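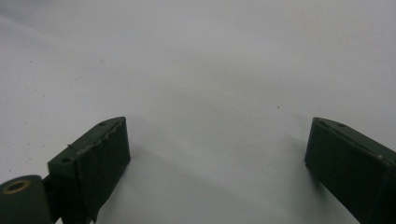
**Will the packers on the Kelside line lose hours when the automatic cell starts?**

Hours stay the same until the end of December. Two packers per shift move to checking and refilling.

**Ticket: cell stops, packers wait**
Site: Kandholm
Opened by: Wouter De Smet
Status: open

06:40 -- Cell stopped with "part not present". Target is 2,000 pieces per shift. Night shift made 1,937, and the last 800 were packed by hand.

07:15 -- Restarted from the panel. The same message came back after a few minutes. The packers asked who may press reset. At the moment only I may do it, so they stand and wait for me.

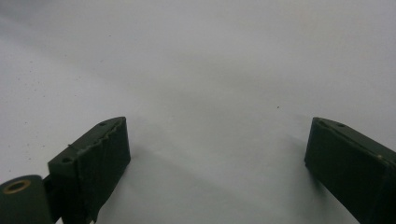

09:30 -- I asked Kuipers to give reset rights to the shift leaders also. They agree, but each person must first do the short training in Situvville.

11:05 -- Part counter shows 2,465, which can not be correct for this shift. I think it was not set to zero at the shift change. Please confirm who must do this now -- before, it was the packer at the end of the line.

Waiting for reply from Kuipers.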